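How to Rewrite a School Website Admissions Page

Applies to: independent and charter schools, grades K through 12, with one public website and a paper or online application.

Scope

The procedure covers the admissions page only. It does not cover the home page, the parent portal or the application form itself. It assumes that one person has permission to edit the page and that a second person can read it before it goes live. No web design skill is needed beyond working in the site editor.

The steps were worked out during the rewrite of the Saltard Day School site and have been used on other school sites since, with small changes. Where the Saltard page is quoted, the wording is given as it stood after the rewrite.

What you need

A printout of the current page. The admissions policy as approved by the board. The fee schedule for the coming school year. Access to the office inbox, or a person in the office who will go through it for you. Two pens of different colors.

Step 1. Collect the questions families ask

Search the office inbox for messages from families who have not yet enrolled. Go back one full admissions cycle. Copy each question into a single column of a spreadsheet, in the words the family used. Do not tidy the wording. "Does he have to take a test" and "What assessment is used at entry" are the same question, but only the first one tells you which words to put in the heading.

The Saltard inbox gave 837 messages. After duplicates were merged, 16 questions were left, and the old page answered four of them.

Sort the column by how often each question came up. The top half of the list becomes the page. The bottom half becomes a separate page of short answers, linked once at the end.

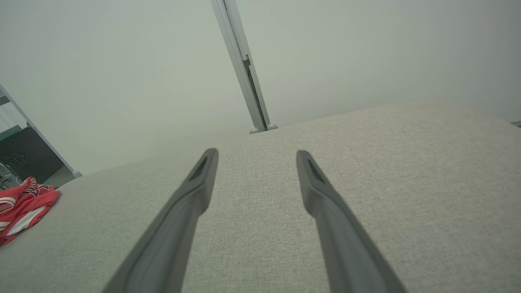 Choose one place to do the sorting and keep the printed strips there until the order is settled. If you work on paper, cut the list so that each question sits on its own strip, and lay the strips out in the order a family would need them: who can apply, when, what it costs, what happens next. A surface with some grip is easier than a polished desk. Plain woven upholstery in pale gray does well, the strips stay where they are put, and white paper can still be told apart from it if the questions are printed in heavy type. Photograph the final order before picking the strips up, then number them on the back.

Step 2. Mark up the old page

Take the printout and the first pen. Underline every sentence that answers one of the questions on your list. With the second pen, strike out every sentence that answers none of them. Expect to strike out most of the opening. Mission statements, greetings from the head of school and lists of awards are usually the first to go. They can be moved to the About page. They should not stand between a family and a deadline.

If a sentence does half a job, split it. The old Saltard page said that the school "welcomes applications from families who share our commitment to lifelong learning throughout the year." A reader could not tell whether the applications or the learning went on throughout the year. The replacement reads: "You can apply at any time. Places for fall are offered in June."

Step 3. Write the headings first

Use one heading for each question. Keep the family's own words as far as grammar allows. Headings written as questions are fine on this kind of page and are easy to scan on a phone. Avoid headings of one word such as "Process" or "Tuition" unless your site menu requires them.

Order for a standard page:

Who can apply?
When do I apply?
What do I need to send?
Is there a test or a visit?
What does it cost?
Can I get help with the cost?
When will I hear back?
Who do I call?

Schools with a waiting list should add a heading for it directly after "When will I hear back?"

Step 4. Write the answers

Put the answer in the first sentence under the heading. Conditions and exceptions come after it. Keep the whole page under 700 words. If it runs over, look at the section on what to send; that is where old instructions tend to pile up.

Use "you" for the family and "we" for the school. Do not switch to "the applicant" or "the candidate" partway down. Write "your child" and not "the student" until the child has a place.

State the fee as a figure. If the fee differs by grade, give a short table. Do not send readers to a PDF for it. At Saltard the application fee is $200, and that figure now appears twice: once under cost and once under what to send. The repetition is deliberate. Families arrive at the page from search and may read only one section. 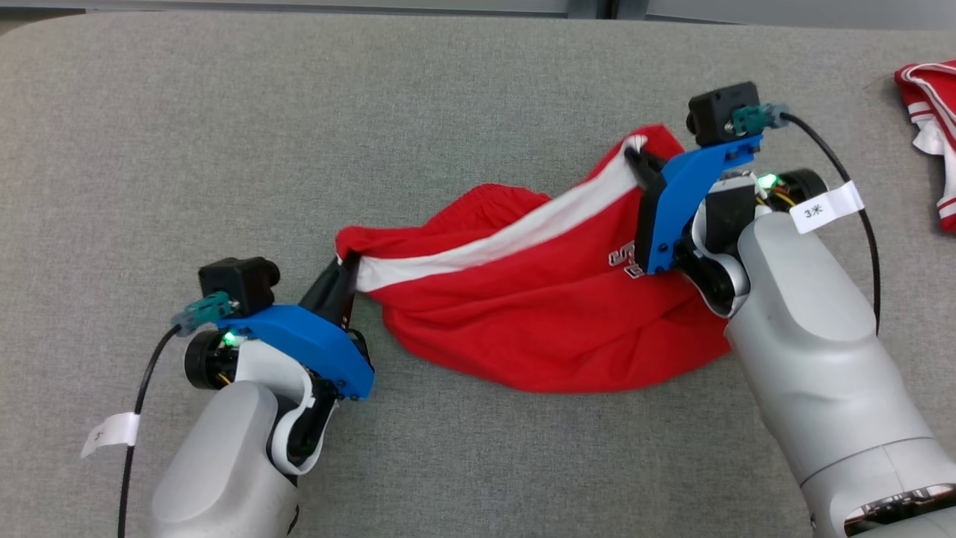 Page last changed: May 2018 (step 5 revised, L. Onyshchenko)

Step 5. Check every date and figure against its source

Each date on the page has an owner. Write the owner's job title next to the date on your working copy — registrar, business office, lower school head — and get each one confirmed in writing. A verbal yes in the hallway does not count for this step.

Dates to check: opening of applications, closing of applications, visit days, test days, offers, deadline to accept, deadline for financial aid. Figures to check: application fee, deposit, tuition by grade, sibling discount, bus fee where there is one.

The financial aid deadline is the most common error. It is often set by an outside service and can fall earlier than the school's own closing date. If it does, say so in both places.

Step 6. Load the page

Paste the text into the site editor as plain text and apply the heading styles there. Text pasted straight from a word processor carries hidden formatting, and the page may look correct on a desktop screen and fail on a phone.

In Clesten, use the "Paste clean" button. In Zastance, the paste command strips formatting by default, but it also strips links, so these have to be added again by hand. In either editor, preview at phone width before saving.

Keep the old page as an unpublished draft for one admissions cycle. Do not leave it live at its old address. Set a redirect to the new one.

Step 7. Test with a reader

Ask a person with no link to the school to find three facts on the page: the closing date, the application fee, and the name of the person to call. Do not help. Note which section the reader opens first and where the reader stops.

If any fact takes longer than a minute to find, the heading above it is at fault. Change the heading before you change the text. Zuweira Dramani, who ran the reader tests for the Saltard rewrite, recommends at least one reader whose first language is not English and one who uses only a phone.

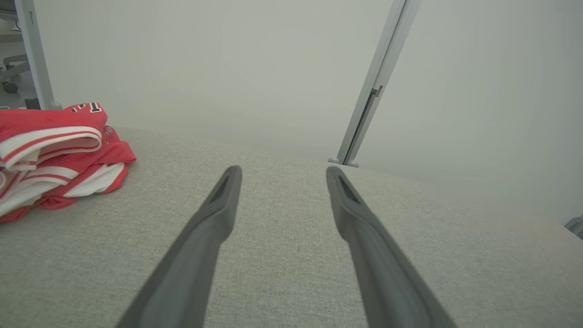 Pictures are handled last, after the text has passed the reader test. One or two are enough for an admissions page, and neither should carry information that is missing from the text. Check contrast before you choose. A dark charcoal object on light gray cloth stays readable at thumbnail size, while gray on gray does not, and the same rule holds for any caption laid over a picture. Crop to the width your template expects and save a copy at full size in the school's own files.

Step 8. Set a review date

Enter two reviews in the office calendar: one a week before applications open, and one the week after offers go out. The first catches wrong dates. The second picks up questions that came in during the cycle and were not answered by the page.

At each review, repeat step 1 for the messages received since the last one. If a question has come in more than a few times, give it a heading. If a heading has drawn no questions and the reader tests show that it is skipped, move it to the short answers page.

Common faults

The page names a staff member who has left. Use a job title and a shared address, with the name second.

The page says "see handbook." Copy the relevant sentence from the handbook and drop the reference.

The visit day form is still open after the visit day. Set a closing time on the form itself.

Two pages give two different tuition figures. Search the whole site for the dollar sign before each school year and correct every result. The Saltard site had an old figure in a newsletter archive, which came up in search above the real page.

The translated version is one year behind. Put the same review dates on every language version. At the Zariņš campus the Latvian page is edited first and the English page second, on the same day, by the same person.

Related pages

Writing a tuition page
Short answers page: layout and length
Redirects in Clesten
Redirects in Zastance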